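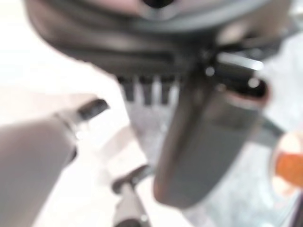
Skivden is a two-armed, two-legged robot built and maintained by members of Trarkeser, a shared workshop in Janditz. It was started as a home project by Hae-won Shin, who assembled the first arm in a rented garage, and moved to the workshop when the legs were added and the garage became too small. The robot is used for household-style handling tasks, mostly the picking up, moving and setting down of food, bottles and dishes. The name is also used for the set of drawings and control software that the members share among themselves.

History

The first version of Skivden was a single arm bolted to a bench. Shin worked on it in the evenings for 15 months, then brought it to Trarkeser, where Ilse Bosman redrew the elbow so that the same parts could be used on either side. A second arm followed that winter. The legs were built by Tuncay Karaca from a design he had set aside, and were first fitted in October.

Early hands were simple two-jaw grippers cut from sheet aluminium. They held bottles well but bruised fruit and tended to tip plates. They were replaced by hands with several fingers, bought as a kit from Karabulut, a small parts supplier, and altered in the workshop. The original grippers are still kept as spares and are sometimes lent to beginners learning to wire a motor.

Construction

The arms are made up of rounded silver segments joined at black rings. Each segment is a shell over an inner tube that carries the load, and can be taken off with a hex key. The hands are black. Cabling for the hands runs partly outside the shells, an arrangement kept from the garage version because it makes a broken wire easier to find. Bosman has proposed an internal route several times, but it would mean remaking both forearms.

The legs have the same silver finish, with black knee joints. In tabletop work they are held still and the software treats the body as a fixed base.

Skivden carries a camera at the head and smaller ones at the wrists. The head camera is used to find the table and whatever is on it. A wrist camera takes over for the last part of a reach, when the forearm and hand may hide the object from above. Much of the wrist view is taken up by the hand itself, and the software masks this part out before looking for edges.

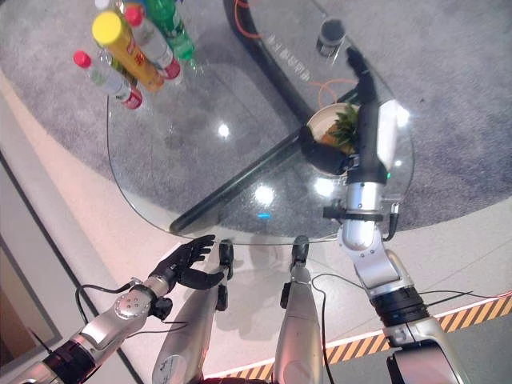

Why is a glass table harder for a robot than a wooden one?

Clear glass lets the camera see the floor through the tabletop, so the software may place the surface too low. Ceiling lights also reflect in it as bright spots that shift as the camera moves.

Control and training

Most of Skivden's movements are learned from demonstrations. An operator guides the arms through a task by remote control while the joint positions and camera images are recorded, and the recordings are then used to train a model. Ilgın Bilgin wrote the recording program and looks after the computer it runs on. A session normally covers one task, repeated with the objects shifted between attempts. Attempts that go wrong are kept but labelled, as they help with recovery behaviour.

In its first recorded trials with fruit on a plate, Skivden completed 5 of 13 attempts. After the wrist views were added to the training set the rate rose to 70 per cent. Fruit with leaves attached remained the main source of failures — the leaves move when touched, and the model often took them for the top of the fruit.
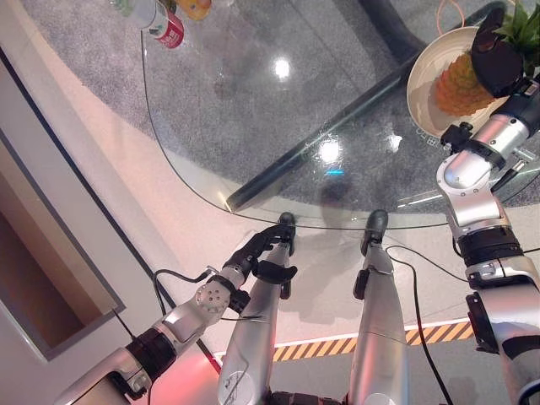 Skivden's right hand pressed on a pineapple, near the crown.

Contact force is estimated from motor current. The fingertips have no sensors of their own, and a light touch on a soft object can go unnoticed. Eylül Kurtuluş tested foam pads as a cheap remedy. They improved grip on smooth bottles but wore through quickly and were dropped.

Practice objects

Members bring in most of the practice objects from home. Bottles are chosen for differences in height and cap shape, and fruit for awkward outlines. Real fruit was used at first, but it softened over a long session and the results from morning and evening could not be compared.

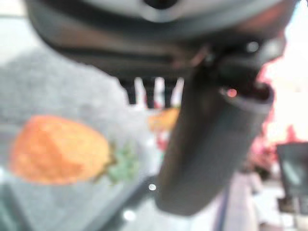

Objects with a leafy top are usually laid on their side, which leaves more room for the fingers to close around the body. The operator begins with the hand well clear, lowers it until the object is in the wrist view, and only then turns the wrist. Karaca's notes for new operators recommend practising this approach without closing the hand.

Workshop rules

Trarkeser requires a second person at the stop button whenever the arms are powered. Hazard tape is used for floor markings, and visitors are asked to stay behind it while a task is running. Joint speeds are limited in software, with a lower limit for operators in training.

Related projects

Kurtuluş has adapted the Skivden arm for a fixed bench unit that sorts screws. It uses one arm, no legs and a single overhead camera, and shares its elbow parts with the larger robot.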